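Show a robot how to fold a towel enough times, the pitch goes, and it will fold towels for you forever. Oltham, a startup that sells a two-armed kit for laundries, asks customers for 600 demonstrations before it promises anything. At Flustura, a linen service that signed up in June, that meant staff steering the arms by remote control, one fold after another, between real loads.

They got through 205 before the first review. The trained system managed a decent fold on 32 percent of its tries, all of them with towels it had already met. Oltham's answer was to ask for more demonstrations. It usually is. 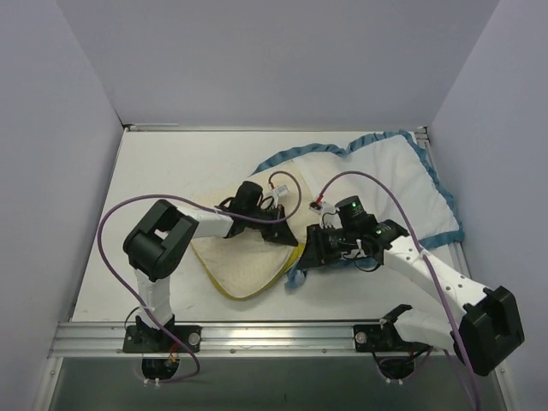 Quilted fabric is hard on these systems, and so is anything with a border that bunches up. A person at the controls can't feel the cloth through a gripper, so the fold is done by eye, slowly, with plenty of second tries. All that fumbling goes into the training data too. Oltham says its software filters out the bad runs, but it wouldn't tell me how many it throws away.

Meanwhile the hours spent teaching don't show up in the sales brochure. Flustura logged them anyway – and paid for them at the normal hourly rate. The towels that go out on the trucks are still folded by hand.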